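A calibração não pode ser a última prioridade

Na indústria alimentar, a medição do teor de humidade continua a ser tratada como formalidade. A Yammine entende que essa prática deve mudar. Um analisador verificado apenas de 6 em 6 meses não oferece garantia suficiente a quem liberta lotes todos os dias. Na unidade de Skonddale, a verificação passou a ser feita a cada 8 horas, com 2 padrões de referência.

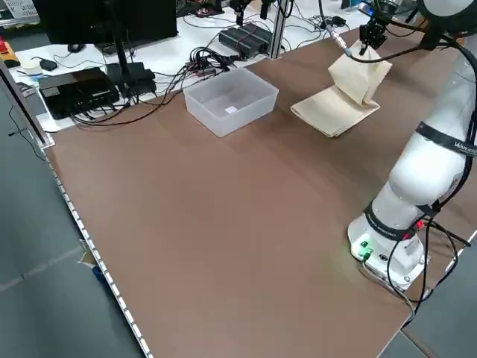
O custo é modesto perante a rejeição de um lote de 400 quilos. Defendemos, por isso, que os cadernos de encargos passem a exigir registos de verificação por turno.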